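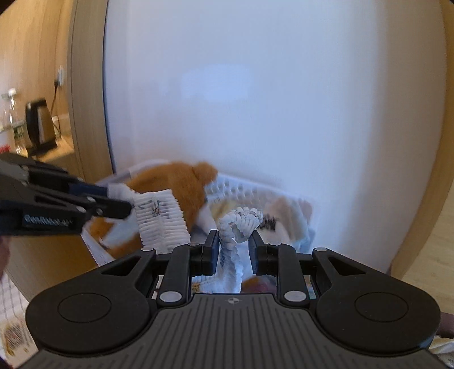 White perforated basket against a white panel.

Home | Exhibitions | Collections | Newsletter | Contact

Filed under: Collections news, Textiles
Last updated: December

Woven belts from the Sikus bequest go on display

The first part of the Sikus bequest opens to visitors this month in the lower gallery at Tetuvthorpe. The bequest consists of 102 woven belts, sashes and bands, with a smaller group of loom parts. Of these, 20 are shown in the present display. The remainder are in store and can be seen by appointment once the catalogue entries have been checked.

Most of the belts are warp-faced, in wool, with a narrow border in plain weave and a patterned central strip. The patterns were made by picking up warp threads by hand, so the design appears in reversed colours on the back. Four belts are mounted upright between clear sheets to let both faces be read. The others lie flat on padded boards at a slight angle. Light levels are kept low throughout, and visitors should allow a few minutes for their eyes to adjust on entering from the stairs.

Réka Hegyi, who prepared the catalogue, has grouped the belts by structure. The earlier hand list, drawn up by Norbert Bodnár when the bequest arrived, followed the order of the donor's drawers and mixed pieces of quite different make. Both numbers are given on the labels. Where a belt has been quoted in print under its drawer number, that number should still be used in correspondence until the new catalogue is issued.

Dating remains uncertain for much of the group. The donor's notes give places of purchase but seldom a date of making, and several belts have been shortened or rejoined. One sash has a replacement fringe in cotton, sewn over the original wool ends. Dye tests by Ga-eun Hyun on a few loose fibres found indigo in the blues and a madder-type red in the older-looking pieces. Two belts with a bright pink stripe gave a result consistent with a synthetic dye, and their labels now read "late nineteenth century or after". Further tests are planned on the yellows, which have faded unevenly.

The loom parts occupy the end case. They include heddle rods, a set of beaters in dense dark wood and one unfinished band still attached to its end bars. The unfinished band has been left under its existing tension – it was found to be stable, and slackening it would disturb the open shed.

A study morning on band weaving will be led by Darmawan Nugroho in the Farquharson Room, starting at 10.30. Places are limited and should be booked through the front desk. A printed guide to the display, with weave diagrams, runs to 75 pages and is sold in the shop. The print run is 200 copies.

Loan requests for the Flurnusmont showing should be sent to Szabolcs Fekete at the registrar's office. Belts on the upright mounts are not available for loan.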